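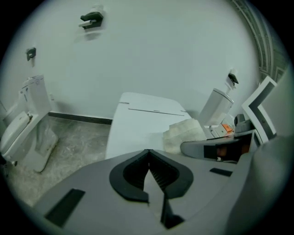
2024-07-23

Day two of the restroom and my right thumb has resigned. I am writing this with the pen held like a chisel.

Agustina Herrera drew up the schedule, and under my name for the whole week she has typed one word, "bathroom." The people upstairs got kitchens. One of them got a bakery. I have two toilets, a box and a hand-held gripper that weighs as much as a bag of sugar for the first ten minutes and as much as the whole grocery run after that.

The job this morning was cloths. Pick the cloth up by a corner, lift it clear, put it down somewhere else, fold it, start again. I did that until ten-thirty and I can report that there are more ways to pick up a folded cloth badly than I had ever considered. You can pinch the top layer and leave the rest behind. You can pinch all the layers and find they come up as one stiff plank. You can pinch the floor. I pinched the floor a lot. Ekrem says the bad ones are useful as long as I mark them, so I have been very useful.

What they want from me is slowness. I didn't understand this when I signed on. I thought I'd be hired for being quick and handy, since I cleaned offices in Drurnport for six years and can do a washroom with my eyes shut, which was often the best way to do it. But when I go at my normal speed the recordings come out as a blur with a cloth in it. Agustina played one back for me on Monday and I looked like someone trying to put out a fire. So now I move as though I were underwater, or very old, or carrying soup.

Also I am not allowed to use the other hand. I can't tell you how hard this is. Thirty years of habit in that left hand, and every time a cloth starts to slip it comes floating up to help. Each time it does, the take is spoiled and Ekrem says "hand" over the speaker in a perfectly flat voice. He said it so often before lunch that I started answering "foot." He did not find this funny. After a while I put the left hand in my back pocket, and now I have a robot's number of hands and the posture of a man waiting for a bus.

Lunch was the noodle place. Eleven dollars and they have stopped giving the free tea.

Afternoon: remote. I had been looking forward to this all week because you get to sit down. They have the arm set up in the next room and you drive it from a desk with a pair of handles, watching a screen, and whatever you do with the handles the arm does a moment later. The moment is the trouble. You reach, and nothing happens, so you reach a bit more, and then the arm does both reaches, one after the other, with great confidence. I drove it straight into a stack of paper rolls. I then tried to pick up a roll to make amends and squashed it.

Agustina sat beside me and did one to show me how. She is so good at it that it's annoying. She moves the handles an inch, waits, moves them another inch, waits, humming the whole time, and the arm goes over to the roll like it's had the idea by itself. I asked how long it took her to learn and she said she still doesn't trust it with a full cup. Then she handed me the handles back, and the arm, sensing a change in management, drooped.

By four I had gotten a bit better. I'd figured out you have to decide where you're going before you go, and then not change your mind halfway there. I've never lived that way, so it was interesting to try. I got a roll up and onto the holder once. It went on crooked and one end wasn't seated, and I cheered loud enough that somebody opened the door to check on me.

I do prefer the gripper, sore thumb and all. With the remote I'm always guessing how hard I'm squeezing. With the thing in my hand I can feel the cloth give, and when the rubber catches an edge there's a little tug I would know anywhere. I asked Ekrem if the robot gets the tug too. He gave me a long answer about it. I think the answer was no, or "sort of," or "that's what the next grant is for." So there I am passing on everything I know about cloths except the main part. It's like teaching somebody to swim by letter.

He showed me this morning's count at the end of the day. I had done 134 takes, and 35 of them were marked bad, most of those by me. I thought that was shameful and said so. He said the fellow who did the cloths before me marked none of his bad, and they had to go back through every one by hand. So I'm slow, clumsy and honest, and apparently that is the profile they were after. I'll put it on a mug.

A thing that bothered me on the train home. There is a way I've always wiped down a toilet, top to bottom, tank, lid, seat, bowl, then the floor around the base, with the cloth folded so I can turn it to a fresh side as I go. My first supervisor at Cullico taught me that by standing behind me and clicking her tongue. It took her one evening. I probably got it wrong six times and then I had it for life. I have now done the fold alone well over a hundred times for this machine, underwater speed, one hand, and Ekrem says they'll want a lot more before it can do it on a cloth it hasn't met. I asked whether clicking my tongue would help. He wrote something down, so I may have started something.

And I had to leave out the turning to a fresh side. It isn't on the sheet. The sheet says "fold" and "place." I brought it up and Agustina said it was a good point and that it would go in a later round, maybe October. So until October the robot will fold beautifully and then, I suppose, spread the same dirt from one end of the room to the other. I've worked with people like that.

My sister called while I was heating up the leftovers. She wanted to know what I do now, for the third time, and for the third time I tried. I said I show a robot how to tidy a bathroom. She said, "So you clean bathrooms." I said no, I pretend to, slowly, for the record. There was a long silence and then she asked if there's dental. There is dental. She was very much happier after that.

She also asked if I wasn't doing myself out of a job, which everybody asks, usually with a tilt of the head. I said that having seen the arm go after a paper roll I expected to be working until I was ninety. It's a good line and I've used it twice. In bed I am less sure of it. The arm has only been at it since spring and I've had decades, and I notice that it doesn't get a sore thumb. Then again, it can't do the corner behind a tank where the pipe comes down. I can barely do that corner.

Things for tomorrow:

Tape for the thumb, the stretchy sort, from the Liao pharmacy and not the one at the station that charges double.

Ask whether I can switch to my left hand after lunch. Agustina said something about the angles being all wrong if I do, but she didn't say no.

Lids. They want lids tomorrow, opening and closing, and they want the closing to be quiet. I practiced tonight on my own, holding the kitchen tongs, and let it go from about halfway. The neighbor knocked on the wall. I did a few more, lower down, and the tongs slipped every time at the same spot, right where it goes from lifting to lowering. You have to let go a little there and catch it again. I don't know how I'd show that. I do it every day and I had to stand in my bathroom for a quarter of an hour to find out what it was.

Bring a cushion. The knees on that tile are going the way of the thumb.

Also the Taltolside bus is on the summer timetable from tomorrow, so the 7:40 is now a 7:25, and I haven't ironed anything.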